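Tuesday, pm - conveyor cell, hand + arm

Picking up from Leen's notes. Goal today: get the hover pose over the belt stable before the grasp planner takes over.

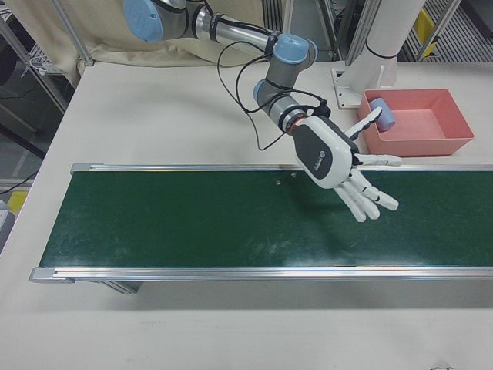
Planner kept returning the long way round for the wrist. Cause: joint limits in the Tuvo config still the old ones, never merged. Fixed, pushed to my branch. Samira to reveiw.

Ran 50 plans offline after the fix, 2 failed, both on self-collision between wrist and hand mesh. Mesh is too fat around the flange, Zlatko has a tighter one somewhere.

Pink tray now in the planning scene as a box. Wrong shape (sides slope) but OK for now. Far rail padded by 15 mm - thumb side comes in close on the tray approach, don't lower this without asking me.

Perception: belt mask picks up the scuffs as blobs. Raised min area, better. Light blue part vs light blue joint caps is going to bite us, color threshold alone wont do it. Hussam wants depth gating. Agree.

Todo: cable slack not modeled at all. Finger preshape timing. Ask Bilal re log format.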